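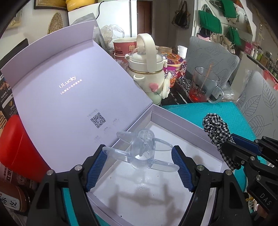

Kwame Annan asked whether the ribbed pads can be swapped without recalibrating the jaw opening. They can, provided both pads are replaced with the same thickness. Mixed pads shift the closing point to one side and the zero has to be set again.

Okbridge hand-held gripper, pad set B
Posted in December by Bohdana Nechyporuk

Pad set B is the ribbed blue pad for the two-finger hand-held gripper. It was compared with the smooth Essien pad on small household items: hair claws, a fabric scrunchie, clear plastic parts and a round compact case. Each item was picked up 20 times per pad, from a padded sheet and from a shallow box.

The ribbed pad held fabric at a lower closing force. On clear plastic the two pads were close, and most drops came from gripping too near the tip of a curved arm. Moving the grip towards the thicker part of the item made more difference than changing pads. 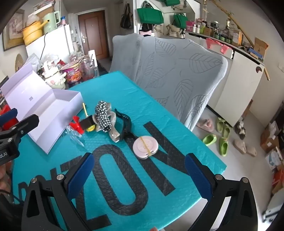

Hair claws should be approached from the side, with the teeth facing away from the pads. Teeth that catch in the ribs leave marks after repeated use. Pads were inspected every 50 picks and brushed clean; one pair was changed at 119 picks after an edge lifted.

The full comparison ran to 2,016 picks, including repeats by a second operator. Logs list item, pad, operator and result. Closing force is recorded at first contact and at lift.

Pad set B is supplied in pairs with four screws. It does not fit the Zirstead narrow jaw.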